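Nerndale Highways Service Desk
Category: Signals and crossings
Status: Awaiting contractor
Site: Moynihan Street, Fonimthorpe

Fault reported: push button on the north side does not register. Pedestrians are waiting through 2 full cycles.

Tuesday, 09:40. Controller restarted remotely. Fault remains.
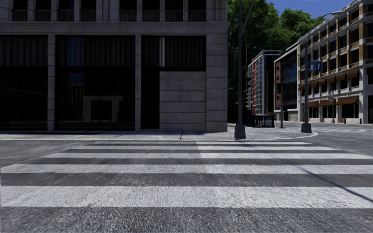 Tuesday, 14:15. Engineer attended. Button unit tested and found faulty. Replacement ordered from Bistalska under the maintenance contract. The order is within the £1,000 limit and needs no further approval.

The ticket will stay open until the new unit has been fitted and tested.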